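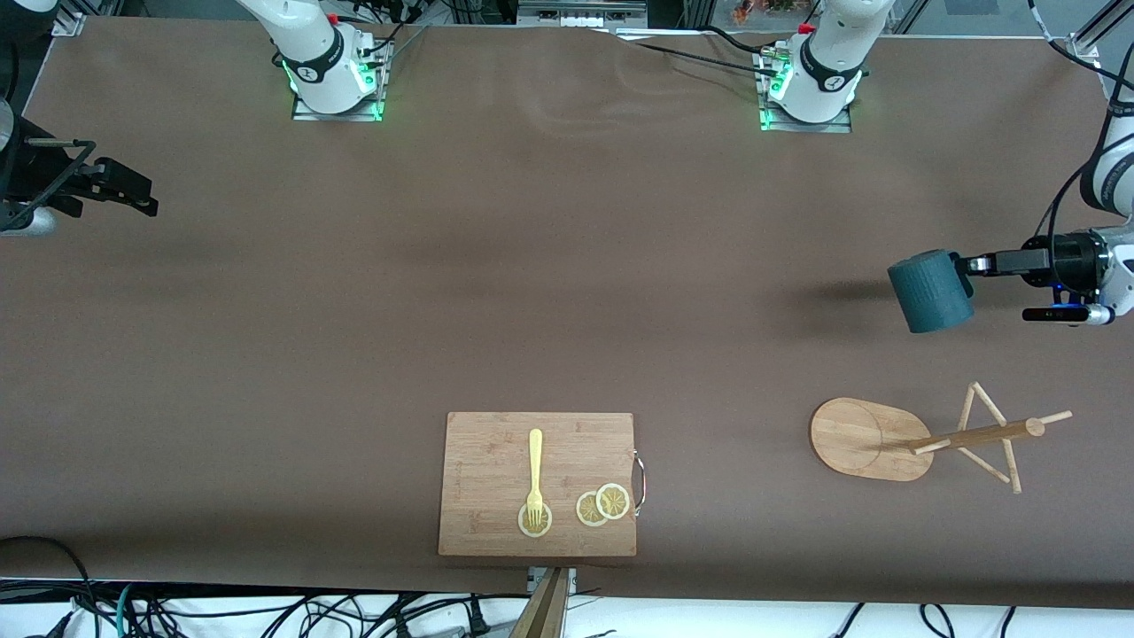
Dark teal mug, held on its side.

Thu 27 May

On shift at Grusavik substation from 06:00. Overnight log showed one alarm, a low oil level on transformer 2, cleared without action at 03:10. I have seen that alarm four times this month, always in the small hours when the load is light and the oil has cooled. Checked the gauge by torch and again in daylight. Level is on the 15-degree mark, so the float switch is the suspect. Raised a defect, priority low.

Main job was the outage on the Nurkavow line. Isolated at both ends by 08:25, earths applied by 08:50, permit issued to the line gang at 09:05. They had two spans of conductor to inspect and a string of cracked insulators to change at tower 24. The access track is still soft after the thaw and the tracked carrier had to go round by the quarry, which cost them forty minutes. I kept the planned return time in the log and told control it was unlikely to hold.

While they worked I went through the relay settings on the Kuusisto feeder. The setting sheet gives a time delay of 0.4 seconds on the second stage. The relay had 0.3. Both are defensible, but they should agree. The sheet was reissued in November and my guess is that the relay was never visited afterwards. Did not change it. Sent the readings to the protection section and asked for a written instruction.

Battery room next. Specific gravity normal on all cells except number 17, which is low again. Float voltage steady. Topped up three cells with distilled water and noted the quantities on the card. The extractor fan bearing is noisy, though it still runs up to speed.

Clavel bay: read the breaker counter at 1,438 operations. The maker's interval for contact inspection is 1,000 and the last inspection was done at 611, so we have 173 left before it falls due. At the present rate that is roughly two years, but a bad winter would shorten it. Put it on the list for next year's outage plan so that it doesn't get forgotten.

Line gang cleared the permit at 15:40 against a plan of 14:30. Earths off at 15:55. Line energised from our end at 16:12, closed at the far end at 16:15. Load picked up evenly on all three phases. No abnormal noise at the line trap – last year it buzzed for an hour after switching.

Heater in the marshalling kiosk is drawing no current. Swapped the fuse, same result, so the element has gone. Spare to be ordered, there is none in the store. Left a bag of silica gel in the kiosk meanwhile.

Handed over at 18:00. Outstanding: float switch, feeder setting, fan bearing, kiosk heater, cell 17.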